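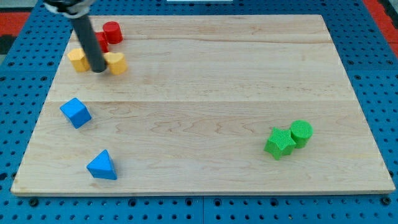 Edge-glued panel

An edge-glued panel is a flat board made by joining narrower pieces of solid wood along their long edges. It is used for tabletops, shelves, cutting boards, drawing boards and loose work surfaces laid over a bench. The terms "glued-up board" and "joined-plank board" usually mean the same thing. Sellers also use "solid wood panel," a name that is accurate but leaves out the joints.

Construction

The planks are planed to one thickness, their edges are made straight and square, and glue is spread on the edges before the panel is clamped. Dowels, biscuits or splines may be added. Their main value is in keeping the planks lined up during clamping. Claims that they make the joint much stronger are common in catalogs and are seldom backed by a test. A well-fitted long-grain joint with ordinary wood glue often holds better than the wood beside it.

Many manuals tell the reader to flip every other plank so that the growth rings alternate. Stepan Hutsuliak, in his shop handbook Flat Work, calls this "a rule repeated mostly by people who have read it." He prefers to arrange planks for the look of the face and to rely on dry stock. Houshang Naseri defends the older rule for wide planks but concedes that his evidence comes from his own shop. No agreement has been reached, and the two positions may matter less than either author suggests.

Seams

The joint between two planks appears on the face as a straight line, called a seam. Seams are easy to find where the grain changes direction or color from one plank to the next, and hard to find where the figure is quiet. A visible seam is often taken as a sign of poor work. It is a weak sign at best. A gap that will take the corner of a sheet of paper is a fault; a line that can be seen but not felt generally is not.

Maple

Maple is a common choice for panels that will be handled a lot. Hard maple is dense, pale and close-grained, and it resists dents better than pine. Soft maple, despite the name, is harder than many softwoods. Boards with swirling or wavy figure sell for more, although the figure adds nothing to strength and can tear out under a dull planer blade.

The belief that maple "does not move" is wrong. Like all solid wood it swells and shrinks across the grain as the humidity changes, and a panel screwed down tightly on all sides may cup or split.

Use over perforated tables

A loose panel is sometimes laid on a perforated or pegboard table to give a smooth surface for sorting small parts, drawing or setting out toy blocks. Short pegs and small pieces can catch in the holes of a bare table, and a round-bottomed piece will settle into one. The panel removes the problem but covers the holes, so anything that must be pegged or bolted has to stay outside its edges.

Makers of perforated tables have claimed that the holes keep a wood panel flat by letting air reach its underside. The Kuzmenko catalog of May 2019 made this claim without giving measurements. Adel Ashour later compared panels on perforated and plain tables in the Mostell workshop and reported no difference worth noting, but he used only 3 panels of each kind, too few to settle the question.

Care

Panels are wiped with a damp cloth and dried on both faces. Soaking should be avoided. Oil finishes slow the movement of moisture without stopping it, whatever the label says, and need to be renewed. A panel that has cupped slightly will sometimes flatten if it is turned over and left for several days.

See also: Butcher block; Breadboard end; Pegboard; Wood movement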